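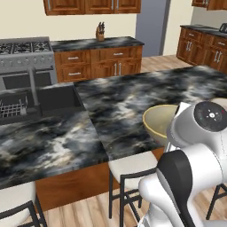 Has anyone here tried to repeat the Raro result on a real arm? For those who missed it, the claim is that a policy trained only in simulated kitchens carries over to real ones with hardly any loss. I've been through the write-up twice and I'm not convinced. All the training is done in rendered rooms like this one, with a big marble island, a sink with a dish rack in it, and a pale yellow bowl sitting out on the worktop next to the arm. My own kitchen has never looked that tidy. They say they used 1,657 generated layouts, but as far as I can tell the real test was 113 attempts in 3 kitchens, and I can't find where it says who picked the kitchens or what counted as a success. Is "bowl moved" a pass if the bowl ends up on its side?

I look after a small test bench at Urnovbridge and I've been asked whether we should drop our own recordings and go simulation only. I'd like something better than a demo clip before I say yes.

Asked on Thursday - 3 answers

Answer 1 (accepted)

You're right to be wary. The definition of success is in the appendix, and it's a loose one: the object has to be lifted and then be touching the target surface when time runs out. Nothing about which way up it is. So yes, as I read it, a bowl on its side would pass.

The 113 attempts bother me less than how they're shared out. If most were done in one kitchen, the overall score mainly tells you about that kitchen. I looked for a split by room and didn't find one. The layouts have the same problem. 1,657 sounds like a lot, but if they come from a handful of floor plans with the cupboard doors and worktops swapped, the arm may be seeing much the same room over and over. Changing the marble doesn't change where the stools are.

What I'd do before deciding anything:

Pick one task you already have numbers for.
Write down what a pass is before you run it, including which way up the object has to be.
Run 20 attempts with your current policy and 20 with the simulation-only one, mixed up so the lighting and the operator's mood don't favour either.
Keep every failure on video.

Twenty a side won't settle a small difference. It will show you a big one, and a big one is what they're claiming. I wouldn't delete any recordings in the meantime.

Answer 2

We tried something close to this with the Dritis simulator, not Raro, so take it for what it's worth. Reaching was fine. Grasping was poor on anything with a thin rim - the fingers closed slightly too high and slid off. The simulator had the friction wrong and no amount of extra kitchens fixed that. Mixing in a few of our real recordings helped a good deal, but then it isn't simulation only any more, is it.

Also check your camera mount. Ours was tilted a bit compared with the simulated one and we lost two weeks to it.

Answer 3

just use Admasu, works out of the box, never had a problem with it

Comment on Answer 3: Works at what, and measured how? This is the same trouble I have with the paper.

Comment on Answer 1: Thanks, I'd missed the appendix. Will run the two sets of 20 and post whatever comes out, good or bad.

Home | Questions | Tags | Unanswered | Log in

We use cookies to keep you signed in and to count visits. Accept | Manage settings

Contact us | Copyright the site and its contributors | Back to top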